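开个串，讲讲我三十好几了跑去学唱合唱这件事。前阵子随口提了一句，评论区好多人问，一条条回太累了，干脆写在一起。会很长，想到哪写到哪，顺序乱的话多担待！

---

先交代背景：我小学三年级被音乐老师请出过合唱队。理由是“你站在后面张嘴就行，别出声”。这话我记到现在，后来KTV我永远是那个点歌、切歌、帮大家续果盘的人，话筒递过来我就递给下一个。

---

搬到Kesby以后，冬天下午四点天就黑了，下班回家除了做饭就是躺着刷手机。有天在Tomar买面包（街角那家面包店，肉桂卷要早去），看见柜台边贴着一张手写的纸：“合唱团招人，不考试，不识谱也行，来就有茶喝。”

---

我是冲着“有茶喝”去的。真的。

---

地点在Jallside，一栋老房子的二楼，以前好像是个教会学校，楼梯又窄又陡，踩上去每一级的声音都不一样。我在楼下站了好一会儿，听见上面有人在“嗯——嗯——”地哼，像一屋子蜜蜂。差点掉头走。

---

后面来了个大叔，抱着一摞折叠椅，看我堵着门，说“你能帮我拿两把吗”。我就拿了两把椅子上去了。等放下椅子再想走，已经有人把谱子塞我手里了。

---

这位大叔就是Virgil Hodoroagă，我们的低音台柱。他姓怎么念我学了一个多月，他每次都很耐心地纠正，最后一个字母上面那个小弯弯是有声音的，轻轻一个“呃”，别吞掉。

---

指挥是Ritu Sisodia，个子小小的，嗓门巨大，开口第一句就是：“新来的？你平时说话高还是低？”我说不知道。她让我数数，从一数到五，听完一挥手：“女低，坐那边。”分声部就这么分完了，全程不到半分钟！

---

（后来有人问我是不是要测音域什么的，正规团应该要，我们团就是数数。）

---

第一次练的是一首特别简单的轮唱，就四句，分四组，一组接一组进。我到现在都记得那种慌：自己那句刚唱稳，旁边一组进来了，我的调子立刻被拐跑，跟着人家唱到别的行去了，然后就不知道自己在哪了。像在自动扶梯上突然忘了怎么迈脚。

---

坐我旁边的奶奶拿铅笔在我谱子上戳了一下：“在这儿。”戳完继续唱，气都没断。

---

关于不识谱：真的可以不识谱。我一开始完全把谱当歌词本用，上面那些豆芽菜就当装饰。但看久了会发现，豆芽往上走声音就往上走，往下走就往下走，光知道这一点就够混过第一个月。

---

第二个月我开始在谱子上画箭头。上箭头、下箭头、一个大大的叉（意思是这里闭嘴，别抢拍）。我的谱子特别难看，Ritu路过看见了，拿起来给全团展示，说“大家看，这才叫做功课”。我脸红到耳朵根，但是心里那个美啊。

---

说说呼吸吧，这个是我觉得最值得讲的。以前我以为唱歌气不够是肺小，结果是我从来没好好把气吐完过。肚子里一直憋着半口旧气，新的当然进不来。

---

Ritu教的练习：站着，嘴唇收成吹蜡烛的样子，慢慢吐“嘶——”，吐到一点都没有了，别吸，放松，让气自己回来。注意是自己回来。她老说“别抢，门打开它会进来的”。

---

我在家练这个的时候对着厨房的窗户练，玻璃上起一片雾，练几天就能看到雾越来越大片，很有成就感。邻居家的猫蹲在对面墙头看我，看得很投入。

---

再说听。合唱里听比唱要紧，这话谁都会说，我第一次明白是有天练到一半，Ritu忽然让大家音量减半，再减半，减到能听见暖气片咔哒咔哒响。然后她说继续唱。

---

那一遍我第一次听见了别人。左边奶奶的声音有点沙，像毛边纸；后面Virgil的低音是从地板上来的，脚底板能感觉到。而我自己的声音在里面，找不太到了，可是我一停，那个和弦就薄了一点点。

---

就是薄了那么一点点！我故意停了两次试！（被奶奶瞪了。）

---

有朋友问女低是不是很无聊，永远没有主旋律。我跟你们讲，前几周确实无聊，一行谱子里同一个音能唱七八遍，像在念电费单。女高在上面飞来飞去，我们在底下“嗒嗒嗒嗒”。

---

但是女低有一种特别的快乐，就是那个音。一首歌里总有那么一处，全曲都在等你往下挪半步，你挪了，整个屋子的颜色就变了。观众不会知道是你干的，你自己知道，旁边几个女低也知道，大家会互相看一眼。

---

我们管这个叫“换灯泡”。谁发明的说法已经不可考了，反正谱子上遇到这种地方就画个小灯泡。

---

有人问唱什么语言。什么都唱，英文的多，拉丁文也有，还有一首Virgil从老家带来的歌，我至今不完全懂歌词，大意是放羊的人晚上喊山那头的人回家吃饭。他教发音的时候特别认真，把每个词写在白板上，底下画波浪线表示往哪里滑。

---

然后轮到我了。Ritu有天说：“你也教我们一首吧。”我当场脑子空白，会唱的中文歌全是KTV里听别人唱的苦情歌。回家翻了一晚上，最后选了《茉莉花》，觉得太俗，又想不出别的。

---

教他们念“茉莉花”三个字，念了大半节课。“茉”字大家都能念，“莉”也行，到“花”就开始千奇百怪，hua、fa、wha，还有一位男高念得像咳嗽。我笑到蹲在地上。

---

可是等他们真唱起来的时候我又不行了。一屋子英国口音、印度口音、东欧口音的“好一朵美丽的茉莉花”，我站在那里，想起我外婆择菜的时候会哼这个，只哼前两句，后面忘了就从头来。我那天女低声部一个字都没唱出来，喉咙堵住了。

---

奶奶又拿铅笔戳我：“在这儿。”

---

好了缓一缓，讲点实用的。下面是很多人私信问的。

---

**问得最多的：五音不全能不能学？**

我觉得真正五音不全的人少得很，大部分人跟我一样，是小时候被说过一句，然后几十年没用过这块肌肉。你叫一个几十年没蹲过的人蹲下去他也蹲不稳。我头两个月跑调跑得很稳定，永远低一点点，后来慢慢就上去了。

---

有个小办法：跑调的时候先别急着往上够，先把一只耳朵捂住一半。手掌弯起来扣在耳朵后面，把自己的声音兜回来一点，听清楚自己在哪，再听旁边在哪。看着傻，可是我们团一半人都这么干。

---

**嗓子疼怎么办？**

停。没有别的。唱歌唱到疼就是方法不对，喝水、歇着、下一首再来。我有一回逞强，练完又跟人去酒吧大声聊天，第二天早上起来声音像生锈的门，开会全程打字。

---

**要不要花钱？**

我们团是一次3镑，扔在门口饼干盒里，包茶和饼干。没带零钱就下次补，好像也没谁记账。乐谱是复印的，用完收回去，所以要用铅笔画，用圆珠笔画灯泡会挨说（我挨过）。

---

**内向的人受得了吗？**

这个我太有发言权了！合唱是我遇到过对内向的人最友好的集体活动。你不用找话题，大家一起对着谱子就行，张嘴就有词。茶歇十来分钟，实在不想聊天可以去洗杯子，洗杯子的人永远受欢迎。我头一个月洗了好多杯子。

---

**在家怎么练？**

我试过几种。跟着录音唱是最省事的，Ritu会给每个声部录一条，她自己唱，背景里经常有水壶开的声音。我洗碗的时候放，走路的时候放。有个问题是听太熟了会依赖，一到现场没有她的声音垫着就虚。

---

后来我改成听女高的录音，自己唱女低。刚开始一秒就被拐跑，惨不忍睹，坚持个把礼拜忽然就站住了。有点像在风里撑伞，找到那个角度以后手就不酸了。

---

再有就是记笔记。我用Jisel（一个很朴素的记事软件，朋友推荐的，没有任何花哨功能），每次练完写几行，哪里又抢拍了，哪里没气了，灯泡在第几页。回头翻特别好笑，有一条只写了“今天第二页不要笑”，我已经完全想不起来为什么。

---

对了，还有一条写的是“Virgil说：元音是桌子，辅音是桌布”。当时觉得太有道理了赶紧记下来，现在看……大概懂，就是元音要撑住、辅音要薄、要盖得整齐。你们品一品。

---

讲讲演出。是的，我演出过了！一个从小被要求别出声的人！

---

那次是在镇上的老粮仓，改成活动场地的，屋顶高得离谱，回声也长得离谱。彩排的时候Ritu拍了一下手，大家都安静地听那个声音在梁上转了一圈才散。她说：“好，所有的t都给我轻一点，不然像下冰雹。”

---

来了约600人，我从侧门缝里看见的时候腿就软了。是几个团一起的，亲戚朋友加上附近村子的人，外面还有卖热红酒的。我当时满脑子就是那句“张嘴就行”，想着要不今天就真的只张嘴吧。

---

上台前Virgil站在我后面，看我手在抖，从口袋里掏出一颗薄荷糖给我，说他第一次上台忘了拉裤链，唱了整整一场，后来没什么更可怕的了。我差点把糖喷出来。

---

第一首前几小节我确实没怎么出声。然后到了那个灯泡。我听见旁边两个女低挪下去了，我也跟着挪下去，就在那半步上忽然出了声，很大声，比练习时候都大。Ritu眼睛扫过来，眉毛抬了一下，我以为要完，结果她笑了。

---

后面整场我都很吵。非常快乐地吵。

---

《茉莉花》放在倒数第二首。咳嗽男高那天念得特别标准，我怀疑他偷偷练过，问他他不承认。台下有个小朋友跟着哼，哼得比我们快，自己先唱完了，然后给自己鼓掌。

---

唱完下来我给我妈打视频，她那边是清早，头发乱着。我说妈我上台唱歌了，她第一反应是：“你？你不是跑调吗？”亲妈。然后她让我唱给她听，我就在停车场里唱，冷得直哆嗦，她听完半天没说话，说“像你外婆”。

---

这条先停一下，我去倒杯水。

---

回来了。聊点别的，说说唱到后来发现的一些怪毛病，都是合唱后遗症：

- 听见冰箱嗡嗡响会不自觉找它的三度
- 公交车报站的提示音有一个是偏低的，每次都难受
- 看电影字幕读到长句子，下意识找换气口
- 跟人说话会等对方“收尾音”再接，显得我特别有礼貌

---

最后一个我男友最有感触。他说以前吵架我老抢话，现在能听他讲完了。我说那是因为我在数你的休止符。

---

还有就是走路。我现在走路上班会挑没人的那段小声练，沿着河边有一截，早上只有鸭子。前几天练到高一点的地方，拐弯出来一位遛狗的先生，我俩都吓了一跳，他很客气地说“请继续”。我继续不下去了。

---
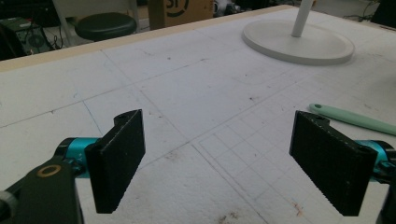
**Kesby，四月**

春天的这一季刚开始没多久，新谱子发下来了，比冬天那批难，有一首分到了五个声部，女低被劈成两半。我被分到下面那一半，“女低二”，听起来像什么药名。Ritu说：“你现在低音有地基了。”我高兴了一整个晚上。

---

劈成两半以后人就少了，每边没几个，躲都没地方躲。以前唱不准可以悄悄藏在别人后面，现在我一虚，整个女低二就像少了一条腿的凳子。上次练到这里我虚了，Virgil在后面用低音哼了一下我的起音，救命之恩。

---

今年还来了新人。有个年轻姑娘，站在楼梯口不肯上来，表情跟我当时一模一样。我手边正好有折叠椅，就说：“你能帮我拿两把吗？”

---

她拿了！！她上来了！！我觉得自己完成了某种传承。

---

她坐我另一边，第一首就被拐跑了，一脸“我在哪”的样子。我拿铅笔戳了一下她的谱子。奶奶在旁边看见了，没说话，把自己那盒润喉糖往我们这边推了推。

---

刷到有人在评论里说，自己六十多了，还能不能去。当然能啊！我们团过60岁的起码占一半，唱得最稳的就是他们。奶奶的呼吸比我长多了，我一句要偷两次气，她一口到底，还有余力戳我。

---

偷气也说一下，这是合唱里名正言顺的作弊：大家别在同一个地方换气，你在这个字中间悄悄吸一口，他在下个字中间吸一口，听上去整句就没断过。要点是别在词的开头偷，在长元音中间，先轻下去，偷完再轻轻回来。像溜出教室上厕所。

---

我第一次学会偷气的时候真的被感动到了。你撑不住的时候可以停一下，声音还在，旁边的人替你顶着；等你回来，换他停一下。我那会儿刚换工作，天天累得要命，练完回家路上想着这个想了好久。

---

（写到这里有点肉麻，赶紧讲饼干。）

---

饼干是轮流带的，竞争非常激烈。有人带过自己烤的姜饼，硬得可以敲钟，大家都说好吃，因为是他孙女做的。我带过一次绿豆糕，第一排的人先是很谨慎地闻，然后一抢而空，Ritu把最后一块包在餐巾纸里带走了，说给她妈妈尝尝。

---

练歌前别吃的东西，我自己踩坑总结：太甜的巧克力（嗓子糊住），掉渣的酥饼（吸气时一粒进去能咳一首歌），冰牛奶。Tomar的肉桂卷我试过，上面那层糖霜也糊，但是我不改，大不了多喝两口水。

---

回一下问谱子的朋友：不用急着买乐理书。我买过一本很厚的，现在垫着显示器。真要学就从自己正在唱的那首学起，遇到一个不认识的记号就问一个。我最喜欢的记号是那个像小帽子下面一个点的，意思是这里随便拖，看指挥心情。

---

看指挥心情这事也很玄。Ritu的手一抬，所有人就跟着吸气，连弹琴的都跟着吸。有次她抬手是为了挠头，全团齐刷刷吸了一大口气，然后她看着我们，我们看着她，憋着，谁也不敢先呼出来。最后笑崩了，那首歌当晚没练成。

---

也不是每次都好。有几次下雨，来的人稀稀拉拉，男高全体缺席，Ritu自己把男高唱了，边唱边指挥，唱到高处破了音，她骂了句我听不懂的话继续唱。那种晚上的歌很难听，可是茶特别热，大家聊得也久，回家的时候反而不太想走。

---

也有过不开心。有一阵子为了选歌吵得挺凶，一部分人想唱老的，一部分人想唱新的，茶歇都分成两边坐。我夹在中间拼命洗杯子。后来Ritu说那就各唱一半，谁不喜欢谁就在那首里多偷两口气，事情就那么过去了，当然还是有人嘟囔。

---

我自己也想过不去。有个月加班，缺了好几次，越缺越不敢去，怕回去什么都跟不上。拖到后来收到Virgil一条短信，就一句：“你的椅子还在这里，有点冷。”他英文有时候就是这个味道，我也不知道是他冷还是椅子冷。我就去了。

---

回去那天果然什么都跟不上。灯泡全错过了。奶奶给我一份她画好记号的谱子，箭头、叉、灯泡，全是照着我以前的样子画的，画得比我整齐。

---

夏天我们可能要去海边一个小镇唱，还没定，听说场地就是露天，对着风唱。Virgil已经开始担心谱子会被吹走，到处跟人讨论夹子，买了好几种样品带来给大家试，大的夹不住角，小的夹手。目前领先的是晾衣夹。

---

Ritu的意见是：背下来，背下来就不用夹子。全团假装没听见。

---

我倒是真的在背。女低二那条线单独拎出来唱特别怪，没头没尾的，像一个人在电话里只听见这一头：“嗯。嗯。对。不。嗯——”在地铁上哼的话别人会以为我在跟谁赌气。

---

背谱我用的是倒着背，从最后一句往前背。以前从头背，总是开头滚瓜烂熟，结尾一团糊，越唱越心虚。倒过来就越唱越熟，往家的方向走的感觉。推荐给背什么都背不完的朋友，背稿子应该也管用吧？我没试过。

---

有人问能不能放录音。暂时不放啦，团里有人不喜欢被录，而且手机录出来的合唱都像在水缸里。等哪天有像样的、大家也都同意的，我再来更新。

---

想找团的朋友，我的经验是去翻本地的布告栏，面包店、图书馆、洗衣房门口那种，网上反而难找，很多团的网页几年没动过，你以为散了，人家每周唱得可欢了。去之前不用准备任何东西，带支铅笔，带个水瓶。

---

第一次去要是觉得不合适，换一家也很正常。我有个朋友去了三家，第一家要面试，第二家站着唱两个小时，第三家有条狗，她就留在第三家了。狗据说会在男低音进来的时候叫，音还挺准。

---

哦还有，很多人问小学那位音乐老师。我没有要怎么样，也不知道她现在在哪。前段时间整理旧照片，翻到那次文艺汇演的合影，我站在最后一排边上，嘴张得特别大，比谁都大。看着还挺开心的呢。

---

先写到这儿，锅里的面要坨了。有问题留在下面，我晚上练完歌回来看，今天轮到我带饼干，还没买，完了完了，Tomar五点关门。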